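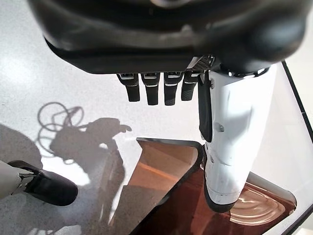
Tag pages in Stustero with the Bulteletti theme: do I have to make each one by hand?

Amber Mellor

Hi everybody! I moved my blog to Stustero over the winter and I'm having more fun with it than I've had with a website in years. Writing a post in a plain text file, saving it, and seeing the page change a second later still makes me grin. I'm using the Bulteletti theme, mostly as it comes, apart from the font and the color of the links.

My trouble is with tags. I have 89 posts now, and every one has a tags line at the top, something like this:

tags: [garden, tools, spring]

Bulteletti prints the tags nicely under the title of each post, and each one is a link. But when I click a link I get the "page not found" page. I read the theme's notes twice and found one sentence saying that tag pages "should exist in the tags folder." I don't have a tags folder! So I made one, put a file called garden.md in it with the layout set to tag, and it worked. The page came up with all my garden posts in a tidy list, newest first. I was so pleased I made tools.md right away, and that worked too.

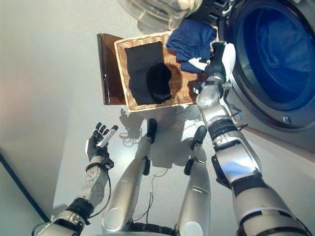

Then I went through the rest and saw what I was in for. I have 12 tags I use all the time and a pile more that I used once or twice (I got carried away in the first month). I can make the files by hand, that's fine, but I know myself. I'll add a new tag in some post at eleven at night and forget the file, and there will be a dead link under the title until somebody writes to tell me.

There is a second thing that may be related. The page for tools is missing a few posts that I'm sure have the tag. I opened one of them and the tag is right there, spelled correctly, although with a capital T. Does that matter?

The site is hosted on Fevdale, which builds it for me whenever I push a change. I'd love to keep it that way, and I'm happy to edit template files if someone tells me which ones. I'm not a programmer but I can copy and paste with great confidence.

Thanks for any pointers. I've learned so much from reading old threads on this site!

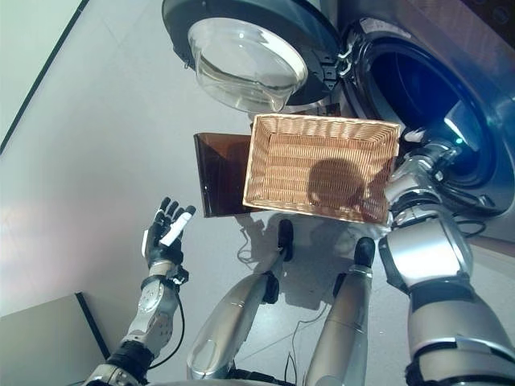

Herman Kwok

You're very close, and the layout you already have will do nearly all of the work. Great theme choice too – I've run Bulteletti on two sites and the tag layout is my favorite part of it.

Capital letters first. Yes, they matter. Stustero treats Tools and tools as two separate tags, and your tools.md only collects the lowercase one. Pick lowercase for everything and run a search across your posts folder for "tags:" so you can see all the lines in one list. With 89 posts it's an evening's work at most, and it goes well with a cup of tea. Look out for plurals while you're there. I had tool and tools, recipe and recipes, and my best one, photo, photos and photography, all on the same blog.

Now the missing pages. Stustero has no built-in way to create a page per tag, but the Kershaw plugin does it, and it's lovely. Add it to the plugins list in your settings file:

plugins:
 - kershaw

Then add this underneath, starting at the left margin:

kershaw:
 source: tags
 layout: tag
 path: /tags/:name/

Save, rebuild, and you should have a page for every tag you've ever used. Delete your hand-made garden.md and tools.md before you do this. If both exist, the plugin skips the tag and prints a warning, and the warning scrolls by fast enough that I missed it for a week.

Check the path against the links in your theme. Open the file post-meta.html in the includes folder and find the line that prints the tags. In my copy the link ends in a slash. Older copies of the theme leave it off, and then some links get redirected and some don't. Put the slash in by hand if you don't have it.

Fevdale runs Kershaw without any fuss. You do need to list it in the requirements file as well as in the settings file, or the build on your own machine will be fine and the one on Fevdale will stop with a message about an unknown plugin. My build went to 20 seconds after adding it, which is slower than before but still quick enough for me.
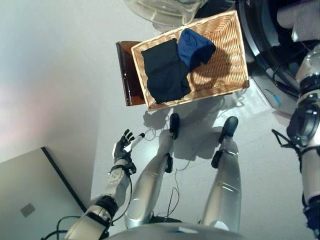
You may also want to keep the little one-post tags from getting pages of their own. Kershaw has a setting called minimum, and I have it at 2, so a tag used only once doesn't get a page. A tag page with two posts on it can look bare, but I've come to like them. It's the same as that wicker basket with the two folded pieces of clothing on the left, the black one and the navy one, and the whole right half still free: you can see straight away what's in there, and there's space for the next one. If you do set a minimum, the link under the post title has to go as well, or you're back to dead links. Wrap it in a check like this one in post-meta.html:

{% if site.tags[tag].size > 1 %}

Put the linked version after that line, then {% else %}, then the plain tag name with no link, then {% endif %}. Rebuild and click through a handful of old posts to make sure.

One more idea, since you sound like you enjoy this as much as I do! Make a single page that lists every tag with its number of posts beside it. It takes a short loop over site.tags and it's a wonderful way to spot typos. I found "gadren" on mine, with one post, all alone.

Amber Mellor

Herman, it works!!! I did the lowercase cleanup first and found 15 posts with capitals in them, so that explains the short list on the tools page. Then Kershaw, then the slash (mine was missing, I must have an older copy). The only snag was that I'd indented the kershaw: line by accident and nothing happened at all, with no error. Moving it back to the left margin fixed it.

I'm going to try the all-tags page tonight. I already know there's a "tomatos" in there somewhere.

pagedown_pete

I just put all the tags on one long page and link to the headings. No plugin. Works fine for me, up to a few hundred posts anyway, and Fevdale has nothing extra to install. In post-meta.html change the link to /tags/#name and you only need one file. Not as pretty as separate pages, but I love how little there is to break. If you ever switch themes it comes along with hardly any changes.

Also, +1 for lowercase. Spaces in tag names are worth a look too, I use a hyphen everywhere.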